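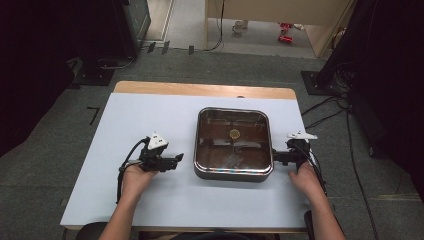

Cooking a Single Item in a Small Square Pan

Applies to square pans with rounded corners and a short side handle, used on an electric hob or portable plate. The procedure covers preheating, placement, turning and removal of one small flat item: a cracker, a round of dough, a slice of potato. Times were taken with a Skustik plate; other plates will differ.

What you need

Square pan, clean and dry
Board large enough to hold the pan with space on all sides
Neutral oil
Thin spatula or tongs
Folded cloth or heat-resistant mat

1. Set up the board

Put the board on a stable table, clear of the edge. Set the pan in the center with the handle to the right, or to the left if that is your working hand. Check that the pan sits flat. A pan that rocks has a bent base and will heat unevenly.

2. Rehearse the placement cold

Lay the item in the pan before any heat is applied. It should rest on the flat part of the base, away from the curve where the base meets the wall. Pick it up and put it back until the movement is comfortable. Steady the handle with one hand while the other works. Remove the item.

3. Oil and preheat

Move the pan to the plate. Add enough oil to coat the base and tilt the pan so that it reaches all the corners. Heat on medium for 90 seconds. The oil should move freely and should not smoke. If it smokes, take the pan off the heat and let it cool before continuing.

4. Cook

Lower the item in from the side nearest you, releasing the far edge last. Leave it for 2 minutes. Loosen it with the spatula, turn it once, and give the second side the same time. Thick slices of potato need up to 5 minutes a side.

5. Remove and rest

Switch off the plate. Lift the item out before moving the pan. Return the pan to the board only with the folded cloth or mat underneath, as direct heat marks painted and coated boards.

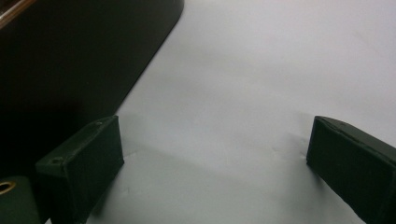 How do I get oil spots off a white board?

Blot the spot with a dry paper towel first, without rubbing. On a sealed board, follow with warm water and a drop of dish soap, then wipe dry. Uncoated paper or card will keep the stain and has to be replaced.

Storage

Wash the pan by hand once cool, dry it fully and store it flat. Do not stack heavier pans inside it.

Ruoxi Yan
Revised 19 August 2025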